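Call for participants: Prornbridge Summer Workshop on Middle Powers and Medium-Sized Problems

The Clistier Centre for International Politics is looking for 8 early-career researchers to spend a week in Prornbridge in July, arguing about what countries do when they are too big to be ignored and too small to get their way.

The literature on great powers is in rude health and does not need us. Our interest is in the next shelf down: the states that host the talks, draft the text nobody much likes, chair the working group on procedure and then go home to a domestic press that has not noticed they were away. What do they get out of it? When does a reputation for being reasonable turn into influence, and when does it just get you invited to more meetings?

We welcome applications from political science, history, law, economics and geography. We would also like to hear from people working in foreign ministries, regional bodies or the press, provided they can be released for a full week and are prepared to be disagreed with by doctoral students.

What you would be doing

Mornings are for papers. Each participant circulates a draft three weeks beforehand, and somebody else presents it. You then sit and listen to what a fairly clever stranger believes you have said, which past participants have described as useful once the feeling has come back into their hands.

Afternoons are given over to Bogale, our negotiation exercise. Delegations are handed a shared river, an unequal set of debts and a treaty last revised by people who are now all dead. The rules run to more pages than we would like. Bogale has been played at every workshop so far and has produced two agreements, one of which was a misreading.
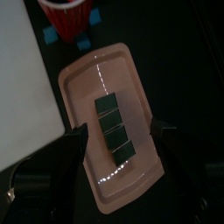

Evenings are free, apart from one public discussion at the town library, at which participants take questions from the people of Prornbridge. They are well read and they do not go easy on visitors. Expect to be asked about fishing.

Themes for papers

Papers may deal with any region and any period after 1945. We are especially keen on:

Mediation by states with something to gain from it
Voting blocs that outlive their purpose
Climate and trade talks seen from the second row of seats
Regional organisations whose members do not much care for one another
Small embassies and how they decide what to ignore

We are less keen on papers that announce a new world order. We had several last year and they could not all be right.

What we offer

A room in the Mevinow guest house, breakfast and lunch each day, and a travel grant of up to £700. The rooms are plain and the walls are thin. Dinner is your own affair, although the town has three pubs and one of them serves food after eight. There is no fee to take part and no fee for applying.

We can't pay an honorarium. We have asked.

How to apply

Send us a summary of your proposed paper (no more than 1000 words), a CV of two pages at most, and a short note on which of your own opinions you are least sure about. The note counts for as much as the summary. Applicants who are sure of all of them may wish to look at the Centre's programme for senior fellows.

No letters of reference, please. They all say the same thing and we feel bad for the people writing them.

Applications should reach the workshop office by noon on the last working day of March, marked with the reference PW 3407. Decisions go out in late April, and everyone will get a reply, including those we turn down. Drafts of accepted papers are due in June.

If you need a visa, tell us when you apply and we will start on the letter early. The guest house has one step-free room on the ground floor, and the seminar room is reached by lift. Please mention any other access needs in your application; they are passed to the office and are not seen by the selection panel.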